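The Great Closet Clear-Out, Part Two
2020-06-23 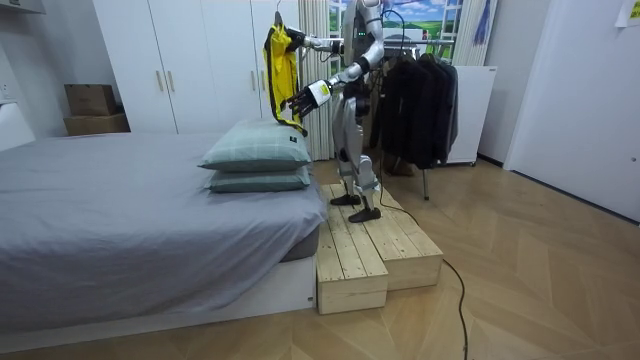

So where was I? When I signed off last time I had just pulled every single thing I own out of the closet and put it on the bed, and a good many of you wrote back to say you'd done the same and were now sleeping on the couch. Sorry about that! I promised a follow-up on what to do next, so let's get you your bed back.

First, a small confession. I started this whole business in January, and then I stopped. I had a lovely run at it for one weekend, filled a couple of bags, felt like a new woman, and put the bags in the trunk of the car, where they rode around with me until spring. I took those sweaters to the dentist. I took them to my sister's and back. If you have a bag like that in your trunk right now, put down this newsletter and go deal with it (I'll wait).

This time I made myself one rule, and it's a boring one: do a category, finish the category, and get the stuff out of the house before starting another. Coats, then done. Pants, then done. I know plenty of people swear by doing it all in a day, and if you have that kind of stamina I salute you, but by mid-afternoon I'm so tired of making decisions that I'll keep a shirt with a broken zipper because it's easier than thinking about it.

Let me talk about jackets, because that's where I got the most questions. Jackets are sneaky. They cost a lot, they last forever, and they never quite go out of fashion enough to make you feel silly. I had 11 of them. Eleven, for one person, in a town where it's either too hot for a jacket or so cold that only one of them will do! I tried on all of them in front of the hall mirror, zipped up, with a sweater underneath, and that sweater is the important part. A jacket that only fits over a T-shirt isn't much use to me when it's sleeting. Three stayed, plus a raincoat that I'm counting separately and you can't stop me.

The others were harder than I expected. One was from my Moffat years, when I rented the upstairs of that drafty house and wore a coat indoors from fall to Easter. I hadn't had it on since I moved. I stood there holding it for a good long while. In the end I checked the pockets, found a bus ticket and a very old cough drop, kept the bus ticket, and let the coat go. I'd recommend that to anybody who gets stuck. The ticket fits in a drawer.

Check all your pockets, by the way. Then check them again. I found a house key I'd paid to replace, one earring, and a grocery list that just said "lemons, bulbs, call."

Now, hangers. I have opinions. I used to have every kind going: the wire ones from the cleaners, the thick plastic ones, some padded satin things that came from my grandmother, and a few that had obviously walked out of a store with me by mistake. They all hang at different heights and they grab onto each other like kids in a swimming pool. This winter I finally bought one big box of matching slim ones, a brand called Bikarar that my local hardware store carries, and I can't tell you how much nicer it is to open that door. Did I need to spend the money? No. Has it made me hang things up instead of draping them on the chair? It has, so I'm calling it a bargain. The satin ones I kept for two blouses and for sentimental reasons.

If you don't want to buy anything, then at least pick your most common type and pass the rest along. Cleaners will often take the wire ones back, though do call ahead. Mine had stopped accepting them when I turned up with an armload, and I had to carry the whole jangling mess back across the parking lot.

Several of you asked about the backwards hanger trick. You turn all your hangers the wrong way around on the rail, and when you wear something you put it back the right way. After a season you can see what hasn't moved. I tried it, and I think it works very well for shirts and rather badly for anything dressy. My one good black dress didn't move an inch in months, and I'd be in real trouble without it the next time I need it. So use it as a nudge, and don't let it boss you around.

Folding! I went through a phase of folding everything into those tiny upright packets, and it looked beautiful for exactly as long as I didn't touch it. What has stuck is much lazier. T-shirts get folded in thirds the long way and then in half, and they stand in a row in the drawer so that I can see the colors. Socks go in a heap in a box. Underwear goes in another heap in another box. I tried dividers, and I found I was spending my evenings sorting socks into little cells like a prison warden, so the dividers have gone to live in the kitchen with the batteries and the string.

Sweaters should be folded, please, never hung. I lost a very nice gray one to shoulder bumps before I learned. If you're short on shelf space, fold the sweater over the bar of the hanger (body on one side, arms on the other) and it won't stretch nearly as much.

For things going away until the cold comes back, wash them first. I know, it seems silly to wash a thing you're about to put in a bag for months, but moths love a sweater that's been worn, and stains you can't see now have a way of turning yellow by fall. I let everything dry for an extra day, then pack it in cotton pillowcases with a bit of cedar. I used to use plastic bins with tight lids and I still do for boots, but the wool comes out fresher from the pillowcases. Write on a bit of masking tape what's inside. "Winter stuff" isn't a label, I say this as somebody who once opened four bags of "winter stuff" looking for one pair of gloves.

About the leaving pile. I sorted mine into good enough to sell, good enough to give, and rags. The rags were easy, and I now have cleaning cloths until the end of time. The giving pile went to the thrift shop over in Sarby, which is a bit of a drive but has a back door where you can pull right up. Please wash what you're giving, button the buttons, and tie shoes together by the laces. Call first, too, as hours are all over the place this year and some shops are holding donations for a while before they put them out.

Selling was more of a mixed bag. I listed nine pieces online and sold most of them, slowly, to people who asked me for the sleeve length and then asked again. If you're going to try it, measure everything before you write the listing, take your photos by a window in the morning, and say up front if there's a pulled thread or a mark. I was very honest about a tiny spot on a linen skirt and it sold the same evening. My total, after postage, came to about what I'd spent on hangers. I've decided that makes the hangers free.

What I wouldn't do again is hang onto things hoping for a better price. I had a suede jacket from a little shop in Prorkberg that I was sure was worth a fortune, and I relisted it so many times that I was sick of the sight of it. A neighbor tried it on in my driveway in the end, loved it, and went home in it. I got a rhubarb pie. It was a very good pie.

A few short answers to things from the mailbag:

Yes, you can keep your wedding dress. You can keep anything you like, it's your closet.

No, I don't do the closets of other people in my household without asking. I tried that once with a certain fishing hat and I'm still hearing about it.

Clothes that are one size too small: I keep a small box on the top shelf, and when the box is full, something has to leave it before something else goes in. No guilt, just a box.

Kids' clothes are a whole other animal. I'll try to give them an issue of their own, but if you're desperate, sort by size and forget the seasons, since they'll have outgrown it by the time the weather changes anyway.

And for the reader who asked what to do about the smell in an old wardrobe: empty it, wipe it down inside with a cloth wrung out in water and a little white vinegar, leave the doors open for a couple of days, and put in a bowl of baking soda before you load it back up. If it's still musty after that, pull it away from the wall and look behind it. Mine had a damp patch the size of a dinner plate back there, and no amount of lavender was going to fix it.

Next time I'm tackling the linen shelf, where I believe I have fitted sheets for a bed I sold years ago. Send me your questions before then, and if anybody has a way of folding a fitted sheet that works for a person with short arms, please write in. I've watched all the videos and I still end up with a ball.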